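Notes from the bench, October 18, 2022

We've had the two-arm booth running since August, and I've turned into a complete nerd about looking after it! Most of what keeps it happy is ordinary housekeeping, the same stuff you'd do for a sewing machine or a good table saw. These are the habits that stuck.

## Before you switch anything on

- **Wipe the floor with a barely damp cloth.** Microfiber, no spray cleaner. Grit under a gripper finger will scratch a marble-patterned surface faster than you'd think.
- **Brush out the metal trim.** Dust loves the ridges along the bottom of the walls. A dry paintbrush gets in there beautifully, and an old toothbrush does the corners.
- **Check where the cutter is.** Blade all the way in before it goes anywhere near cables or fingers (yours or the machine's).
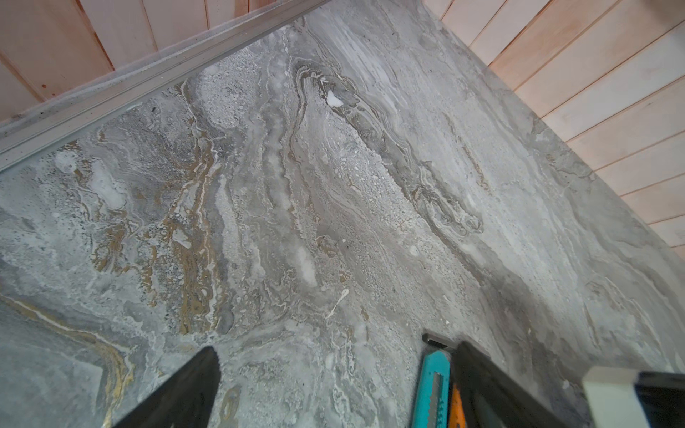

## Cables, cables, cables

I love a tidy cable, but tight is worse than messy. The wrist camera cables need a nice loose loop so the wrist can turn all the way without tugging on the plug. Move each arm slowly by hand with the power off, to the far end of its reach in every direction, and watch the loop the whole time. If it goes straight at any point, give it more slack.

Along the arm itself, use small ties and leave them loose enough to slide a matchstick under. I buy the Kernano ones in bags of 200 and snip off any that look chalky or bent. Cut the tails flush! A sharp tail will open up your knuckles every single time.

## Bolts and mounting plates

Every 30 hours of running, go over the bolts on both mounting plates with a hex key. Snug, then a tiny bit more. I put a dab of paint across each bolt head and onto the plate, so a glance tells me if one has crept. Our Inik checklist has 12 spots on it and the whole round takes me less time than a cup of coffee.

Keep the base rail as clear as you can near the circuit boards. Screws and metal clippings go straight into a jar with a lid.

## Two arms, one box

Once the bolts are done I like a two-handed job as a test, with both grippers working around the same plastic box. Start slow. I run it at 70 percent speed at most and listen, because a dry joint or a rubbing cable is easier to hear than to see. 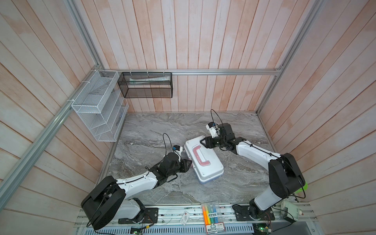

If the two sides don't agree on where the box is, recheck the camera mounts before you touch any settings. A wrist camera that has slipped by a hair can throw the whole thing off, and it's such a quick fix. Wipe the lenses while you're there.

Small things that live in the booth do best up off the floor. Mesh baskets are great for this: hang them from the rails with zip ties and the crumbs fall right through. The Kostiuk hooks we tried first kept sliding along the rail, so I went back to ties.

Next on my list is felt pads for the Korketti tool tray.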